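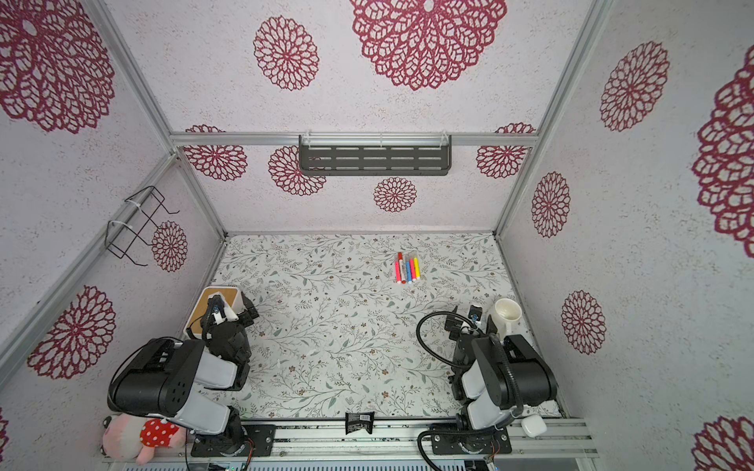
May 2018
By Weidong Xia

A voluntary code of practice for small robot workcells was published this week, and the firms behind it say it will make benchtop automation safer. Whether it will is hard to tell from the text.

The code was drawn up by Tramier, which sells arm controllers, and Kuusisto, which fits out test benches for colleges and small workshops. It runs to 34 pages and covers cells in which one or two arms handle light objects within reach of a person. Signing up costs £306 a year. There are no inspections. Members fill in a form, keep it on file and may then use a badge on their website.

Some of the advice is sound. Arms should be fixed to a common rail or base plate, cables should have enough slack for the full reach of the arm, and loose items should be cleared from the mounting rail before power goes on. Anyone who has worked beside one of these cells will know how often that last rule is ignored. A snack packet or a soft toy left next to a base seems harmless enough until a joint swings over it.

Other parts are thin. Two arms sharing one floor get a single paragraph, which asks users to "take suitable care" over where their paths cross. The draft sent round in February had a speed limit at this point. It has gone, and neither firm would say who asked for that.

Tramier says nearly 2,270 cells could be covered by the end of next year. That figure counts every unit the two firms have sold, including those whose owners have shown no interest in joining. So far 4 sites have signed, among them the training centre at Skercombe and a packing firm in Plulholm. Both are Kuusisto customers.

A spokesman for Kuusisto said the code was "a starting point" and that outside checks might follow – he gave no date. Comments on the text can be sent to either firm until the end of the summer.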